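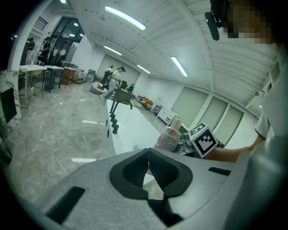
Monday night, August 2024

Home from Purkwood with tape gunk on both thumbs and a very good mood! The second hand-held gripper is finally together, so as of tonight there's a pair, and I can stop pretending that one-handed chores are interesting.

Today's plan was to get through a whole session of kitchen-type stuff with both grippers, first up at the long white counter with the black gooseneck faucet, then down on the floor with the basin. I keep picking bottles. Bottles are great, they're cheap and there's always one lying around, and the pads either close on them properly or they very much don't. The fingertips on my older gripper used to touch at one corner before the other (you could feel it in the trigger, a sort of mushy double click) and I spent most of last week sanding the mounts. Now the tips come together in a nice narrow V and I am probably prouder of that than I should be.

Marker cubes next. I reprinted the patterns for the second one at 90 percent size by mistake, stuck them on, admired them, and then wondered why the tracking put my hand somewhere out past the wall. Peeled them all off. Hence the thumbs. The new ones are the right size and I went around every edge with a fingernail to get the bubbles out. Note to self: check the print dialog, check it again, and do not trust "fit to page" on the Purkwood printer ever.

My knees are not happy with the floor work. Marble is a dumb thing to sit on for an entire evening. I want a folded blanket in my bag for next time, plus a longer cable, plus snacks.

Clips so far: 177, counting the ones from May that I keep meaning to redo. A few of those have my thumb over the lens and I should just delete them already, but every time I go to do it I find one where the grasp is lovely and then I'm watching clips for half an hour. Tavach (the playback script, I named it after a typo and it stuck) chewed through the whole folder while I cleaned up. It choked on 9 of them, all old ones, all with the cube turned too far away. So that's fixable, or at least it's something I can keep in mind while I'm moving my wrists.

The thing I really want to write down before I forget is the wrist angle. If I come at a small bottle from the side and keep the cube facing up, it all feels natural and my elbow stays out of the way. Held over the near edge of the sink, with the cube's little green light showing, it's a comfortable pose. Coming straight down from the top is awful, my shoulder climbs up to my ear. So, side grabs for the bottles and save the top grabs for the sponge. 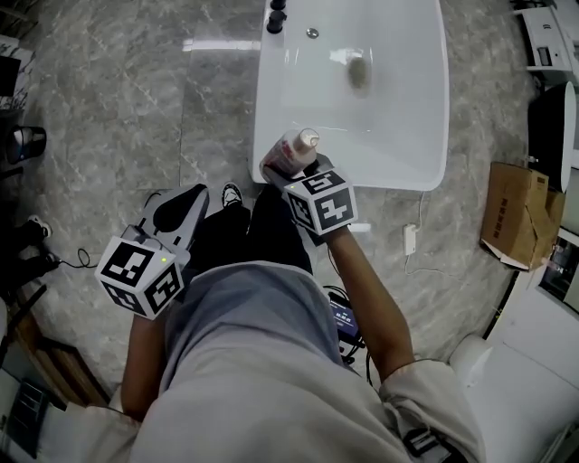 Do the two grippers have to be identical?

They need to match at the jaws and in the distance from the cube to the fingertips. The outer shell can be different as long as both numbers go in the settings file.

I had to look that up in my own notes from the spring, so it's going in here where I'll find it again. The settings file still has only one set of numbers in it, by the way. Tomorrow, with calipers, before coffee (okay, after coffee).

Still to do: shorten the trigger spring on the new one, which is way stiffer than the other and makes my left hand tired. Order 2 more sets of pads from Pulmont and get the soft ones this time. Put a label on my parts bin, the tape fell off again and somebody had filed hex keys in it.

Bed now. My knees are making noises on the stairs.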